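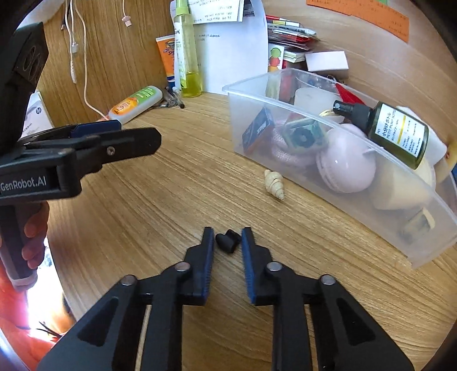 Groltano Reading Rooms: progress report to the Urnstead Fund
March 23, 2019

Since we last wrote to you, the adult reading program has settled into its second home at Beresholm, and we are very happy to tell you how it has been going. You will remember that your grant was meant to cover the lease, the new books and the evening tutors, with a little left over for furniture, and we did manage to stretch it that far. The light brown desk with the wood grain is the kind of surface our learners now have to work on, and after two years of folding card tables that wobbled whenever anyone used an eraser, we can't tell you what a difference it makes to have something steady under a notebook.

Who is coming

We promised you 1000 registered learners across both sites by the end of the grant, and today we have 885. We would have liked to be closer, and we'll explain below where we fell behind, but we are pleased with the way people are staying on once they have joined. Most of those who signed up in September are still with us, including nearly all of the Tuesday evening beginners, who have turned into quite a close group and now save seats for each other (and bring far too much cake).

The learners at Beresholm tend to be older than the ones at our first site in Groltano. Many of them left school early to work and have got by for decades with help from a husband or wife or a patient daughter. They come in wanting very particular things. One wanted to read the letters from his pension office without handing them to a neighbor. Another wanted to manage a bedtime book for her grandson, and she did it the week before Christmas, and then phoned us the next morning to say so, which made the whole office rather tearful.

Books and lending

The lending shelves have had 1608 loans in this period. We had guessed that the short novels for new readers would go out most, and they do well, but cookbooks have beaten them every single month. Local history comes next, mostly the thin pamphlets with plenty of photographs. We have moved some of the money set aside for fiction over to cover these, as your office kindly agreed in the fall, and we bought second copies of anything with a waiting list.

Large print is still a worry. The supplier we had planned to use raised its prices just as we were ready to order, and so we placed a smaller order with Mujić Books, who were very helpful and threw in the delivery. We could still use more, especially at Beresholm, where a good many learners find ordinary type tiring after half an hour.

Tutors

We now have four paid evening tutors, which is what we set out to have, although it took us until after the holidays to get there. One post stood open for most of the fall. This is the main reason the registration figure is lower than we hoped: we didn't feel right signing people up and then asking them to wait weeks for a first lesson. The waiting list has been coming down since January and we expect it to be gone by early summer.

All the tutors have been through the two-day training course, and they meet on the first Friday of the month to swap worksheets and talk over anyone who seems to be stuck. Those meetings run late, and we have stopped pretending they will finish by eight.

Money

Spending is close to plan. Rent and tutors' pay are on budget, apart from what we saved on the empty post, and we would like to ask whether that saving might be carried forward and put toward large print. Heating at Beresholm has cost more than we allowed. The building is old and the windows on the north side let in a draft, and the landlord has promised to see to them before next winter. We have asked for that in writing.

What comes next

Over the coming months we want to start a daytime class for people who work nights, which the bus drivers have been asking us for since the day we opened. We also plan to try a small writing group, if enough learners are interested, and to print a booklet of their pieces.

You would be very welcome to come and sit in on a session at either site. Evenings are the liveliest, and the kettle is always on. The full accounts will follow by mail once our bookkeeper has signed them, together with the attendance sheets you asked for.

With warm thanks from all of us at the Groltano Reading Rooms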